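Moving the sourdough to a cold kitchen

12 December 2025

We moved into the Westero house in the fall, and the bread went wrong almost at once. The old apartment sat over a laundromat and was warm all year. The new kitchen has a tile floor, a north window and a back door that doesn't close all the way unless you lift it. I kept using the same recipe and the same times, and I got bricks.

I am writing down what I changed because Jade Marsden asked me for it, and because I have already forgotten some of what I did in the first month.

The starter

My starter came from Corrado Grasso, who got it from a bakery where he used to wash pans. In the apartment I fed it once a day in the morning and it doubled by lunch. In the new kitchen it took until dinner, and some days it just sat there with a few bubbles on top.

I tried feeding it twice a day. That made it worse. I was diluting it before it had a chance to do anything. So I went back to one feeding and changed the amounts. I now keep more of the old starter in the jar and add less flour and water to it. For a long time I had thrown out nearly everything and started from a spoonful, which is fine in a warm room.

I also changed the flour. Half of it is whole rye now. Rye moves faster, and it smells better too, something like apples when it is ready. Before, I was using plain bread flour for everything.

The water

I used to take water straight from the tap. In the new house the tap water is cold enough to hurt your teeth. I warm it in the kettle and mix until it feels like a bath. I do own a thermometer but the battery cover is missing and I have not dealt with that.

If you mix 600 grams of flour with cold water in a cold bowl, it takes hours for the dough to get up to room temperature, and my room temperature was not high to begin with. Warm water fixed more than anything else on this page.

Where to put the dough

I went through several places.

On top of the fridge was no good. Ours is new and does not give off much heat up there.

Next to the radiator was too hot on one side. The dough rose crooked and got a skin.

In the oven with the light on worked, but I forgot it was in there and turned the oven on. I caught it in time to save the bowl. The towel was a loss.

What I use now is a picnic cooler with a jar of hot water in it. I bought the cooler at Kukari, the hardware place by the bridge, for camping. The bowl fits if I take out the tray. I change the water in the jar once, around the middle of the rise, and leave the lid on the rest of the time. A rise takes 7 hours with my starter, and I can leave the house while it happens.

Khang Lại keeps his dough in a closet with the water heater and says he never thinks about it. We do not have a closet like that. If you do, use it.

Shaping and the overnight rest

This part hardly changed. I shape on a counter with very little flour, put the loaf in a basket lined with a dish towel, and leave it in the fridge overnight. The fridge is the same temperature in any house, more or less.

I did find that the dough needs to be further along before it goes in than I was used to. If it goes in flat it comes out flat. I wait until it wobbles when I shake the bowl and there are bubbles along the side.

Fiachra Lenihan scores his loaves with a razor blade on a stick. I use kitchen scissors. Three snips down the middle. It looks rough but it opens.

Baking

The oven here is older and runs cool. I turned the dial up a notch past what the recipe says and let it heat for most of an hour with the pot inside. Lid on for the first half, lid off for the second. I take the loaf out when it is darker than I think it should be. Early on I was pulling them out too pale, and the middle was gummy the next day.

I still cut into it too soon. The second loaf usually gets left alone because we are busy eating the first.

What still does not work

Rye loaves. I have made 2 with mostly rye and both of them cracked along the side. Harsh Saxena thinks my dough is too dry, and he may be right. I will try again in January with more water and a tin.

Pizza dough is also slow, and the cooler is too small for the tray I like to use. I have been buying it from the store.

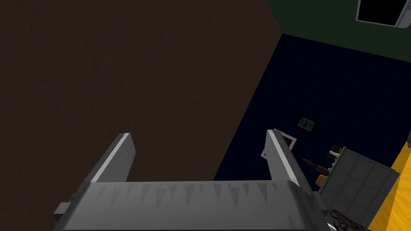

Reader questions from the last post

Jade wanted to know if you can use honey in the starter. You can, but I would leave it out and put it in the dough.

Someone asked about the basket. It is a plain bread basket from a thrift store. A colander with a towel in it does the same job, and I used one for years.

The cooler holds one bowl. For two loaves I mix everything together, let it rise in the one bowl, and split it when I shape.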